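家庭と絵本 講義ノート 第4回
同じ本をもう一度、と言われたら――くり返し読みと読み手のつきあい方

2024年5月6日 担当:ナビラ・ベンサイド

先週は最後が駆け足になってしまって、すみませんでした。質問票に「帰りのバスの時間があるので終わりをきちんと守ってほしい」と書いてくださった方が何人かいて、まったくそのとおりだと思います。今日は途中の休憩を少し短くして、そのぶん終わりを早めにします。ノートのほうはいつもどおり長めに書いておきますので、話の途中で抜ける方も、お子さんのお迎えがある方も、どうぞ安心して席を立ってください。

今日のテーマは「くり返し」です。二歳、三歳くらいのお子さんと暮らしている方、保育の現場にいる方なら、もう題名を見ただけで苦笑いされたかもしれません。夜、寝る前に一冊読み終える。ほっとして本を閉じる。すると小さな手がのびてきて、もういっかい。読む。また、もういっかい。こちらは声もかれてきて、台所には片づけが残っていて、物語の続きはとっくに全部知っている。そういう夜の話です。

1 子どもは何をくり返しているのか

大人にとって、同じ本を読み返すというのは、知っている筋をもう一度たどることです。推理小説の犯人を知ってしまったら、二度目はちょっと気が抜けますよね。ところが小さな子どもの場合、一度目と二度目では見ているものがずいぶん違います。

一度目は、とにかく次に何が来るかわからない。声も絵も言葉もいっぺんに押し寄せてきますから、子どもはたいてい、いちばん大きな絵か、いちばん大きな音についていくだけで精一杯です。二度目になると、少し余裕ができて、ページのすみに目が行きます。三度目、四度目あたりで、読み手の声の上がり下がりを覚えはじめ、そのうち読み手より先に次の言葉を言うようになります。大人が退屈しはじめるころに、子どものほうはようやく面白くなってくる。このずれが、くり返し読みのつらさの正体だと私は考えています。

私の上の娘が三つのころ、『ドルソラ』(Drusora)という薄い絵本にすっかり夢中になった時期がありました。こぐまのような、たぬきのような、よくわからない生きものが傘をさして坂をのぼっていくだけの話なのですが、これを一夏、八月のあいだじゅう毎晩読みました。正直なところ、私は八月の半ばにはもう傘を見るのもいやになっていたのです。ところが月の終わりごろ、娘が坂の途中に描いてある小さな郵便受けを指さして、「おてがみ、きのうはなかった」と言うんですね。もちろん郵便受けは初めからそこにありました。でも娘にとっては、その晩はじめて届いたのです。私はそのページを何十回もめくっていながら、郵便受けがあることにも気づいていませんでした。 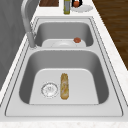
この話をすると「観察力が育つということですね」とまとめてくださる方がいるのですが、私としてはもう少しゆっくり考えたいところです。観察力という言葉を使うと、とたんに訓練のように聞こえます。娘はべつに訓練をしていたわけではなくて、知っている道を散歩していただけだと思うのです。毎日歩く道だから、ある日ふと、よその家の庭の木に目がとまる。あれに近いものでしょう。

もうひとつ、くり返しには安心という面があります。次に何が起きるかを自分が知っている。しかも必ずそのとおりになる。小さな子どもの一日は、思いどおりにならないことでできています。靴下は勝手にはかされるし、公園からは途中で連れて帰られるし、おやつは大人の決めた時間にしか出てきません。そのなかで絵本だけは、何度開いてもこぐまが坂をのぼり、最後にはちゃんと家に着いてくれるわけです。引っ越しや入園の前後、下の子が生まれたころに、もう卒業したはずの赤ちゃん絵本をまた持ってくるという話も、保護者の方からよくうかがいます。心配しなくて大丈夫ですよ、といつもお答えしています。

2 読み手はどこまで変えてよいか

前回の質問票でいちばん多かったのがこれでした。「飽きてしまって、つい文を変えてしまいます。いけないでしょうか」。

答えはひとつではないので、少し場合を分けて書きます。

まず、飛ばし読み。疲れた夜に二ページいっぺんにめくる、あれです。やったことのない方はたぶんこの教室にいらっしゃらないでしょう。私もやりました。そして、見つかりました。くり返し読んでいる本の飛ばし読みは、ほぼ間違いなく見つかります。見つかると子どもは怒りますし、ときには最初からやり直しになって、かえって時間がかかります。どうしても短くしたい晩は、だまって飛ばすより「今日はここまでね、続きは明日の朝」と先に言ってしまうほうが、お互い気持ちよく眠れるようです。

次に、言葉の言いかえ。古い絵本には、今の目で読むとひっかかる言い方が出てくることがあります。お母さんだけがいつもエプロンをつけている、男の子が泣くと笑われる、といった場面ですね。これについては第二回で長くお話ししましたので、今日はくり返し読みに関わるところだけにします。何度も読む本の場合、言いかえるなら最初の一回から言いかえておくこと。十回読んだあとで急に変えると、子どもは中身よりも「ちがう!」のほうに気を取られてしまいます。すでに覚えてしまった本なら、文はそのまま読んで、読み終わってから「うちではお父さんも作るよねえ」とひとこと足すくらいが自然です。そのひとことも毎晩言う必要はありません。何日かに一度、思い出したときで十分です。

それから、声色や間。ここは思いきり遊んでください、と言いたいところなのですが、遊びすぎに注意という話もしておきます。一度すばらしいオオカミの声を出してしまうと、翌日からずっとそのオオカミを求められます。のどの弱い方は、初日の声量をよく考えて決めてくださいね。これは半分冗談、半分は本気の助言です。

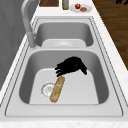 流しの底に置かれたパンと黒いロボットハンド(CG)

3 問いかけについて

読みながら子どもに質問をする、というやり方があります。「これはなあに」「どうして泣いてるのかな」「次はどうなると思う」というふうに声をかけて、やりとりをしながら読み進めるわけです。育児の本でもよくすすめられていますし、私もよい方法だと思っています。ただ、何度もすすめられるものだから、まじめな方ほど毎ページ質問をしてしまう。すると、お話がいつのまにか面接になってしまいます。

目安として、私は「初めの二、三回は聞かない」ことをおすすめしています。最初のうちは、ただ読む。お話が子どもの体に入って、向こうから何か言いはじめたら、それに返事をする。子どもが「わんわん」と言えば「わんわん、いたね。ぬれてるね」と少しだけふくらませて返す。問いかけるとしたらそのあとです。しかも、正解のある問いよりは、こちらも答えを知らない問いのほうが長持ちします。「この子、朝ごはんは何を食べたんだろう」などは、どの本にも使えて、しかも毎回答えが変わるので、くり返し読みにはとても向いています。わが家の傘の生きものは、おかゆの日もあれば、石けんの日もありました。

黙って聞いている子もいます。反応がないと読み手は不安になりますが、黙っているからといって聞いていないわけではありません。昼間、ひとりで積み木をしながら、前の晩の本の文句をぶつぶつ唱えていた、というような報告を毎年のようにいただきます。動きまわりながら聞く子も同じです。部屋の向こうで車を走らせていたのに、読むのをやめたとたんに「よんで」と戻ってくる。あの子たちは耳だけこちらに置いていってくれているのですね。

4 クルニンシュさんの家の工夫

昨年の受講生に、三人のお子さんを育てているクルニンシュさん(Ķēniņš。正しい発音は何度教わってもむずかしくて、ご本人のお許しを得てこう書いています)という方がいました。五歳、三歳、一歳、それぞれに読んでほしい本が違い、しかも三人とも同じ本ばかり読みたがる。毎晩が交渉の連続で、お父さんもお母さんもへとへとだったそうです。

そこで始めたのが、寝室に小さなかごを置いて、昼のうちに子どもが一人一冊ずつ入れておくという決まりでした。夜はかごの中の本だけを読む。入れかえは翌朝まで受けつけない。同じ本を毎日入れてもよい。これだけのことですが、選ぶところと読むところを分けたおかげで、眠くて機嫌の悪い時間に選ばなくてすむようになったのが大きかったとおっしゃっていました。一歳の子が絵本のかわりに靴を入れた日は、みんなで靴のお話を作ったのだそうです。

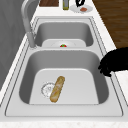 もちろん、これがどの家でもうまくいくとは限りません。うちでまねをしたときは、下の息子がかごに頭から入ってしまい、本を出す、出さないで余計にもめました。よその家の工夫というのは、そのまま借りるものというより、自分の家の困りごとがどこにあるのかを見つけるための道具だと思ってください。クルニンシュさんの場合は「夜に選ぶこと」が困りごとでした。わが家の場合は、よくよく考えてみると「最後の一冊のあとに何もないこと」でした。読み終えて、明かりを消して、はいおしまい、では寂しかったのです。そこで最後の一冊のあとに、毎晩同じ短い歌をうたうことにしたら、もういっかいの回数がぐっと減りました。今度は歌のほうに、もういっかいがつくようになりましたけれど。

5 読み手が疲れたとき

この部分は、ほんとうは今日いちばんお話ししたいところです。

読み聞かせは毎晩しなければならないものではありません。熱のある日、残業の日、けんかをした日、何もなくてもただ気が乗らない日、いくらでもあります。読まない夜があっても、それまでに読んだ夜が消えるわけではないのです。絵だけ一緒に眺める、子どもに「読んで」もらう、祖父母に電話で読んでもらう、録音しておいた自分の声を流す。どれも立派な読み聞かせです。とくに子どもに読んでもらうのは、くり返し読みをしてきた家ならではの楽しみで、文字の読めない子が最後まで堂々と「読む」姿は、眠気が飛ぶほど面白いものです。

読み手が家のなかで一人にかたよっていないかも、ときどき見直してみてください。「ママじゃなきゃいや」と言われると、頼られているようで断りにくいものですが、ほかの大人が読む声に慣れるまでにも、やはりくり返しが要ります。初めの数回は泣かれるかもしれません。本を一冊決めて、「これはおじいちゃんの本」「これはパパの本」というふうに、人と本を結びつけておくとうまくいくことがあります。よその人が読むと、同じ文章でも息つぎの場所が違いますから、となりの部屋で聞いているこちらにも発見がありますよ。

補足 本の手に入れ方

同じ本を何度も読むなら買わなければ、と思われるかもしれませんが、図書館で借りて、返して、また借りる、で十分間に合います。デメンステッドの図書館では、予約が入っていなければ児童書の借りなおしができます。返却の日に泣くほど気に入った本だけ買う、という基準にしている方もいて、なかなかよいと思いました。

ストゥルモントの古書店では、絵本のまとめ売りをときどき見かけます。私が先月のぞいたときは、ひと箱で4000円でした。箱の中身は選べませんので、好みに合わない本も当然まじっています。けれども、大人が「これはちょっと」と思った本にかぎって子どもの一番になったりするもので、そこは覚悟のうえでどうぞ。

次回までにしてきてほしいこと

身近なお子さんと、同じ絵本を続けて何日か読んでみてください。一週間続けば理想的ですが、途中で切れてもかまいません。そのあいだに子どもが言ったこと、指さしたもの、それから自分がどの場面で退屈したかを、短くメモしてきてください。子どもの様子だけでなく、ご自分の退屈のほうも必ず書いてくださいね。身近に小さい子がいない方は、ご自分で一冊を声に出して毎晩読んでみて、何回目に何が目に入ったかを記録してくださってもけっこうです。

メモは手書きでも何でもかまいません。授業の初めに隣どうしで見せ合いますので、人に見られて困ることは書かないでおきましょう。次回は「こわい本を読みたがる子」を取り上げます。教室が変わって2701になりますので、いつもの部屋に行かないようお気をつけください。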